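Valley Council Pressed for Numbers on Families Moved After the Tolberg Slide

Opposition members say the district still can't tell them who was moved, where they went or what they are owed
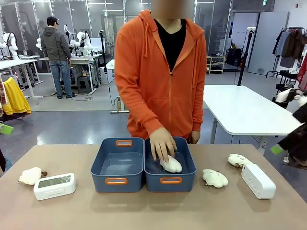

A white plush toy in one of two blue bins on a table.

The question took less than a minute to ask. How many households left the upper part of Tolberg after the hillside gave way in October, and how many of them are still living somewhere else? Andri Kofler, who leads the opposition group on the district council, put it to the administration on Thursday evening and got a promise of a written reply.

It was the second time he had asked. The first reply, sent to all members, listed road closures, pumping costs and the hours worked by the fire service. It did not give a figure for residents.

"I can find out what we paid for gravel," Kofler told the chamber. "I can't find out who is sleeping in a hotel in Kella."

The administration does not dispute that the records are incomplete. In the first days, people were sent wherever there was a bed. Some went to the school gym in Wallner, others to guest rooms in Kella, and many drove to relatives without signing anything. Three offices kept lists. The lists used different forms, and one was organized by street while the other two went by family name.

What is on paper is a claims register. It shows 30 applications for the emergency housing payment, of which 19 have been approved and 5 turned down. The rest are waiting for documents, mostly proof that the applicant lived at the address full time. Renters have had the hardest time with that requirement. Several houses in the upper village were let by the season on a handshake, and the owners have been slow to confirm who was in them.

The ruling group argues that the register is the only count that matters, as it shows who has asked for help. Its members say a door-to-door survey would take staff away from processing the claims already in hand. They also point out that the payment was set up in 2 weeks, faster than after the last flood.

Kofler's group wants a single list, checked against the residents' roll and the electricity accounts, and a second application period for people who missed the first. The deadline was posted at the town hall and on the district website. By then many of the people it was meant for had left the district, and the town hall itself was behind the closed section of road.

There is also the matter of Serkier, the hamlet below the slide. Its residents were told to leave for one night and ended up staying away much longer. Under the current rules they do not qualify, as their houses were never declared unsafe. The order that kept them out came from the roads office, and the payment is tied to orders from the building office.

A motion to include Serkier was sent back for a cost estimate. The written reply on household numbers is due before the next sitting, and both items are expected to be taken together.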